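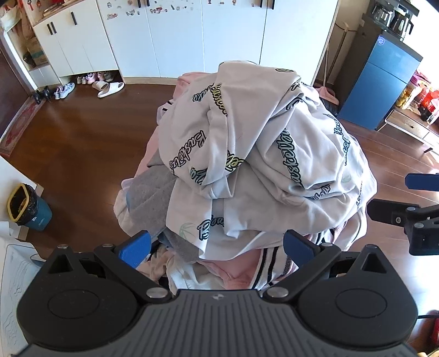 Figure 4a. Heaped laundry, "Basketball" print uppermost.

4.2 Logging printed garments

Households kept a laundry diary for four weeks, 20 homes in the Savport area. Every item entered once per wash, so the same shirt can show up several times. Total entries 2,093 after duplicates within a single load were dropped. Plain items were logged by color and type only. Printed ones got an extra line: lettering or graphic, one spot or all over, and how faded (scale from Godoy, see 3.1). The fading scale gave trouble. Raters agreed on chest prints, much less on repeating prints, where one worn word sits next to a good one. Shirts had to be laid out flat before scoring, collar away from the rater, or the folds got read as fading. 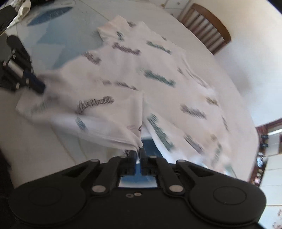 4.3 Load size and the top-of-pile effect

Diary keepers tended to write down what they saw first. Loud prints got entered, gray and cream basics underneath got missed or lumped together as "misc." We saw this in the Dema pilot too but did not correct for it then.

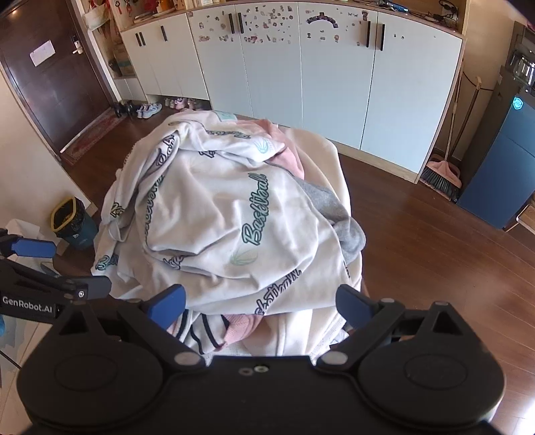 Figure 4b. Lettered white cloth over pink, gray and cream items.

For the main study, keepers were told to empty the basket and log from the bottom up. Helped some. Plain items still look low in the larger homes, up to 500 entries may be missing, and we do not try to fill them in. Results below are therfore split by print type and never pooled. Scoring of repeating prints used the worst hand-sized patch anywhere on the body, sleeves left out.

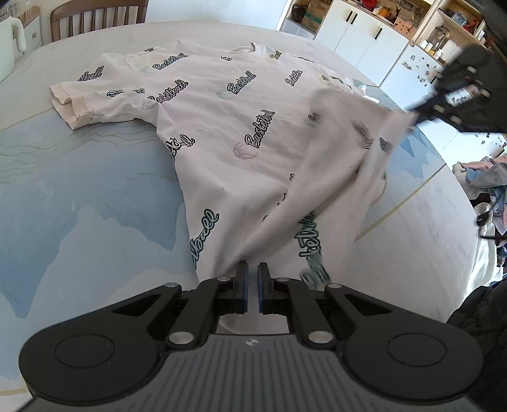
4.4 Drying method

Line or machine, recorded per load. Mixed loads coded as machine. The Flakeris drying categories were too fine for for diary use so we collapsed them. Ronaldo Godoy recoded the mixed loads by hand, and his notes are in the appendix.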